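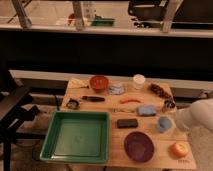 Bowl, cup and the big green tray on the table.

About Trullow
2 min read

Trullow is a small household reuse shop and lending shelf, started by Heike Fröhlich in a spare room in Killum with 200 odd plates and a kettle. We've grown a bit since then - we now have 700 members, and a proper front door!
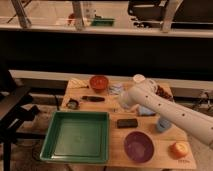 Lending is still the heart of what we do. Borrow what you need for a christening, a first flat or a houseful of cousins, and bring it back when you're done. A square tray with raised sides, like the green one, will carry a whole tea out to the garden, and trays go very quickly in August.
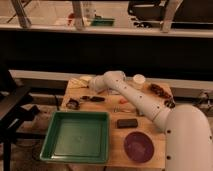

What we believe

Good things ought to be used, and most cupboards hold something a neighbour would be glad of. We're never happier than when an old casserole dish goes off to a new kitchen, and if you've time to stop and tell us where yours came from 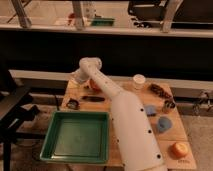

then please do, as Heike loves a story and the kettle (the same one) is usually on by ten.

We use cookies to keep this site working. Accept / Manage settings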